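Aug 11, 2018

Finished the ghost novel at ten past two this morning, all 191 pages of it, then lay awake listening to the boiler. It's called Cernness, after the house, and Thoa Chu lent it to me with the words "it's not that scary". Thoa has slept through a burglary, so I should have weighed that.

The dead organist I could manage. It was the sister in chapter five who did for me, the one who keeps laying a place at dinner – you know from her first scene what she is, and I still went and checked the landing. 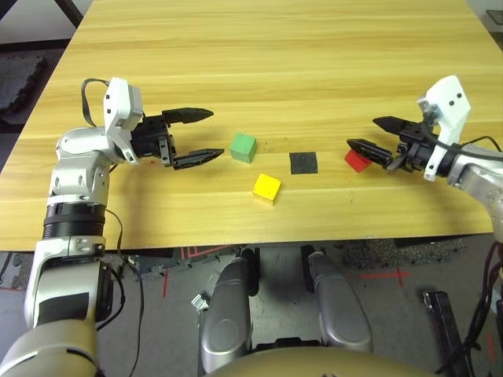
My own haunted house stands at 69 pages, where it has stood since July. Pylyp read the opening and said the ghost seemed very reasonable. I think he meant it kindly. She does spend most of chapter two apologising to the heroine, and I can't see how to make her stop.

Wrote roughly 100 words before lunch and cut the ones about fog. Book group is at Ngọc's next, and we're doing a vampire one she chose for the cover. I've promised to bring the cheese straws. Landing light stays on tonight.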